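Buy the Rail, Skip the Kit

I have built furniture out of wood for most of my life and I still do. For anything in the workshop that has to be changed later, though, I now use aluminum extrusion, and I think more people should. I also think most of them should stop buying it in kits.

Extrusion is the silver rail with slots down its sides. You cut it to length, slide nuts into the slots and bolt one piece to the next. It has been used in factories for decades. Home shops came to it late, mostly through hobby machines, and many people still think of it as a part for those machines and nothing else. A rail is a plain piece of material, like a two-by-four, and it ought to be sold and talked about that way. 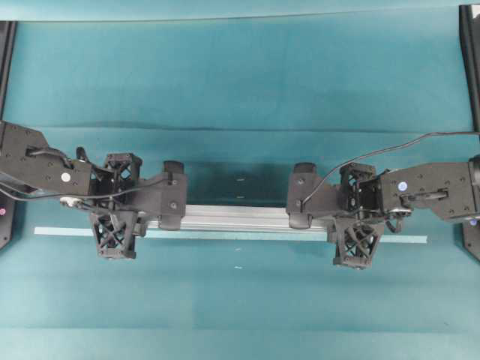

A length of aluminum extrusion, held at both ends over a blue cloth.

I put a cloth down too. Aluminum is soft, and a bench with a few old screws and metal chips on it will scratch a rail in one pass. The scratches don't hurt the strength, but if you are going to pay for a clean finish you may as well keep it.

My first extrusion project was a cart for a planer, and I bought it as a kit from Kasier. It came with every piece cut, every bolt bagged and a booklet of drawings. It cost $711. It went together in an afternoon and it was a good cart. In March I wanted it lower. The uprights had been drilled for the kit's own brackets, at the kit's own heights, and the brackets didn't fit the plain rail I could buy in town. I had paid for a system that was supposed to be adjustable and ended up with one cart at one height.

After that I bought rail by the bar from Nowicki, a metal supplier that mostly sells to sign makers. They cut to length for a small fee. The parts for a second cart, the same size as the first, came to $260 with casters and fasteners. I had to work out the lengths myself, which took an evening and a pencil. I have since taken that cart apart and made it into a stand for the drill press, and I used nearly every piece.

People who sell kits will say the customer is paying for the thinking. That is fair as far as it goes. If you have never measured anything and want a cart by the weekend, a kit will get you one. My complaint is with the special brackets and the odd slot sizes, which are there to keep you buying from one place.
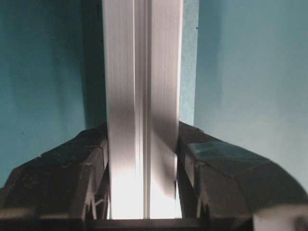
The slot is what you are paying for. A plain square tube is cheaper and will hold up a shelf just as well, but once you drill it the holes stay where you put them. With a slot you can move a bracket a quarter inch, stand back, and move it again. I do that on almost every build, because I am not good at guessing heights.

There are things I would not make from it. A kitchen table, for one. It is cold under the hand and it rings when you set a pan on it. Somora sells a desk with extrusion legs and a Truvwood top, and I tried one in the store. It was solid enough, but dust collects in open slots and I would be cleaning those legs with a toothbrush. Their catalog has some 3,000 items in it and not one is a strip of slot cover.

For a bench frame, a tool stand or shelving in a garage, I would start with two full bars, a bag of standard nuts and a decent saw. Check the slot size before you order the nuts. I didn't the first time, and I still have the bag.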